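4.2 Comparing Finger Geometries on the Cube-to-Lid Task
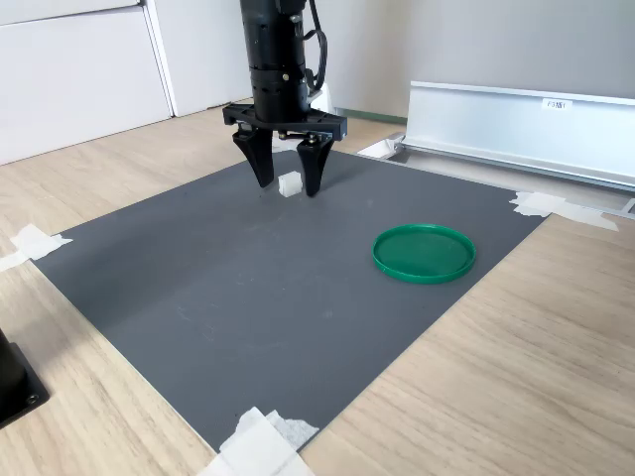 The arm comparison in Section 4.1 left us with one arm and an unresolved argument over what to bolt to the end of it. We had 2 candidates. The Arnon fingers are tapered and slightly curved, and they narrow toward the tip. The Plulberg fingers are straight, blunt, and padded, and come with a data sheet that devotes a full page to the padding. Both sets fit the same bracket, so the arm, the controller, and the cables stayed as they were, and swapping from one set to the other was a matter of a hex key and patience.

Figure 3. Workspace for the finger comparison, with the tapered fingers mounted. The white cube is the object to be grasped; the green lid is the target.

The task is deliberately dull. The gripper closes on a small white cube, lifts it, carries it to a round green plastic lid, and lets go. A trial counts as a success if the cube comes to rest inside the rim. A cube that lands on the rim and stays there, which we had assumed would never happen and therefore had no rule for, is scored as a failure. The rule was written the afternoon it was first needed.

We ran 3000 trials in total, split evenly between the two finger sets. Start positions for the cube were drawn from the same list for both, and the Maurya controller executed every trajectory with identical speed and force limits. The lid was shifted between blocks so that neither set could profit from a single well-rehearsed path. Trials in which the mat itself moved were discarded and repeated. The mat is held at its corners with white tape, a fixturing method we do not expect to see widely cited, but after the second layer went on we recorded no further mat motion.

Most of the difference between the fingers shows up in the approach. The tapered tips can straddle the cube and come very near the surface before closing, so the contact is low on the object and the lift is uneventful. The blunt fingers need more clearance. With the controller's default height margin they contact the cube near its upper edges, and a small error in wrist angle is then enough to tip it. Reducing the margin helped until the pads began touching the mat, at which point the force limit stopped the arm, correctly and often.

The blunt fingers did better once the cube was in the air. Their pads tolerate a poorly centered grasp, and we saw fewer drops in transit with them than with the tapered set. The tapered fingers, when they catch a cube off center, tend to rotate it, and a rotated cube leaves the jaws at an angle on release. Several left the lid this way after having arrived in it. We watched the recordings of these trials more times than was scientifically necessary.

We also tested whether the result depended on the grasp planner. Replacing our planner with the Umomero planner changed which trials failed but left the ordering of the two finger sets intact. The Umomero planner prefers to grasp across the diagonal of the cube, a preference we were unable to talk it out of through any documented parameter, and we report its results separately for that reason.

Two limits should be kept in mind. The cube is rigid and light, and nothing in this section says how either set would handle an object that bends or weighs enough to matter. Wear is also not controlled for. The pads on the blunt fingers were visibly polished by trial 1628 of the combined sequence, and we continued with them because we had no spares. We use the tapered fingers for all experiments in Section 5, with the release height lowered to reduce the exit-at-an-angle failures described above.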